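Notes for whoever sets up the bathroom cell next. Donal Geraghty wrote the first version of this page for Iken, our two-armed machine, and I've reworked it after the January move to the Trernetville apartment. If you've only ever worked on the bench cell upstairs, you're in for a treat, because a real bathroom is a much more interesting place to put a robot!

## Before you power up

Have these within reach:

- hex keys, the short set and the long set
- a lint roller and a soft dry brush
- spare wrist straps
- spare rubber sleeves for both palms
- the Pronditmont controller tablet, charged
- the towel you're going to run with

Leave the main switch off and park both arms low, hands pointing away from the sink. Set the speed limit to 30 percent on the tablet as soon as it boots. It comes back up at whatever the last person used, and the last person is often me.

## Hands first

Start with the palm sleeves. Terry cloth sheds like crazy and the ribs on the rubber pack with fluff, so brush along the ribs, then go over them with the lint roller. Look for splits near the base of the thumb. A small nick can wait until the end of the day, but anything that opens when you flex it means a new sleeve.

Changing one goes like this:

1. Power off and unplug the hand at the wrist.
2. Slide the strap up the forearm. Don't cut it.
3. Peel the old sleeve down from the fingers, turning it inside out as you go.
4. Wipe the palm, let it dry, and roll the new sleeve on.
5. Put the strap back so the buckle clears the thumb.
6. Plug in and run the finger check on the tablet.

The finger check opens and closes each finger in turn. Watch the thumb. If it stalls partway, back the strap off 2 notches and run it again. That fixes nearly all of them, and the first time I saw it work I was ridiculously pleased.

While you're down there, put a hex key on each of the joint screws you can reach. Snug is plenty. Then follow the cables along the forearm with your fingers and make sure none of them can catch on the edge of the counter when the arm lifts.

## Teaching the rail

Iken doesn't need the whole room, only the towel bar and whatever it could bump into on the way there. Take the towel off for this part.

Pick "New rail" in the Reddy menu, move the right hand by its wrist to the right mount, and press Store. Do the same with the left hand at the left mount. Reddy draws a line between the two, and you then nudge the line until it sits on the bar. Bars are hardly ever level, so please don't straighten it to make it look nice! I did that on my first day and spent the afternoon wondering why the left hand kept closing on air.

Next, add the counter as a keep-out zone. Go generous on the corner: 50 millimeters past the edge works well for us. If there's a vase or anything else that tips, include it in the zone.

Mirrors need their own zone too. Reddy will happily believe in things it sees reflected, and we once had a phantom shelf in the map for a whole morning.

## First run with the towel

Hang it off to one side of the bar and let it bunch a little. A perfectly flat towel is an easy test and won't tell you much. Leave the hands at 30 percent speed, put grip force at 40, and choose "Approach, left only." Stand where you can hit the stop button without leaning over the arms. 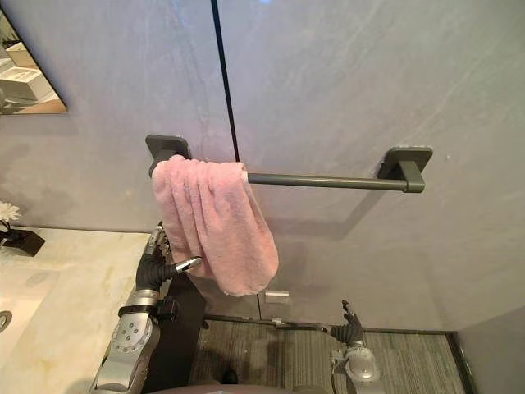

Keep the right hand parked low until the left approach is repeatable. You want the thumb coming across the front of the cloth and the fingers going behind its edge, with the wrist clear of the counter. If the fingers push the towel along instead, stop, pull the arm back and move the approach point a little further out to the side.

Once that's good, switch to "Both hands" and let the right arm join in. Tanko Chukwu likes to raise the grip force at this stage. I'd leave it alone until you've seen a clean lift, then go up to 50 if the cloth slips.

## End of day

Park low, power off, roll the lint off the sleeves again, and save the rail under the room name. Write any strap or sleeve change in the log with the side, left or right. Used sleeves go in the bag under the bench, and the tablet goes back on its charger.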